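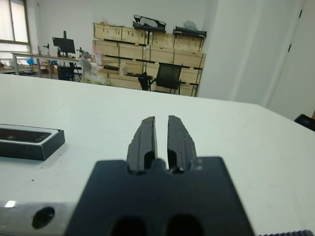 The question put to this blog most often is whether a machine can yet be trusted with the ordinary chores of a home or a small shop. Readers write in hoping for a date. I am not able to offer one, but after a winter of visits, demonstrations and a good deal of reading, I can set down where matters appear to stand.

It is useful to begin with what has already been settled. Machines wash dishes and laundry very well, provided that a person loads them, unloads them and puts everything away. On the shop floor, a fixed arm will place the same part in the same position for an entire shift. In each of these cases the work has been arranged to suit the machine. A kitchen drawer has not been arranged to suit anything.

My own interest is in the part of a chore that takes place at the fingertips. Most of the arms now being tried on household tasks end in two fingers that open and close. Two fingers are enough for a surprising range of work. They can lift a cup, pull a cloth across a counter and press a switch. They are much less at ease with a wet plate, a knotted bag or a sock that has been turned inside out.

Kevser Toprak, who spent many years managing the packing room at Kocabaş before her retirement, was kind enough to review a draft of this post. Her view is that people outside the trade give too much weight to strength and speed. In her packing room the slow steps were always the small corrections: a flap that would not lie flat, a label that had caught on a sleeve. New employees learned these in an afternoon and could seldom explain them afterward. She would want to see a machine make such corrections before she discussed price.

Price must be discussed all the same. The Winetti arm, which I was shown in the company's own offices, is offered at 4,000 dollars without a stand or a hand. That is well below what I had expected, and it remains a large sum for a household that wishes only to have its towels folded. During my visit the arm folded 44 towels from a basket of mixed sizes. It took most of the morning, and a member of staff stepped in whenever two towels came up together. The finished stacks were neat. I would not have been ashamed to put them in a closet.

A second firm, Lollov, has taken the opposite course and limits itself to a single task, the sorting of returned hangers for clothing shops. I found this the more convincing of the two. The task is dull, the hangers are few in kind, and an error costs very little. Doğukan Eren, who showed me the system, made no claim that it would do anything else - a restraint I wish were more common in this field.

My present position is therefore as follows. For a repeated task in a fixed place, with someone nearby to help, machines are ready or very nearly so. For the general tidying of a home in which children live, they are not ready, and I would advise readers against placing a deposit on any product that promises it.

I intend to return to Winetti in June, when a softer set of fingertips is expected to be available. Readers who have used an arm of this kind for paid work are invited to write to me, particularly if the work involved cloth or food.

596 shares | 4 comments

Contact | © Canan Tokgöz | Back to top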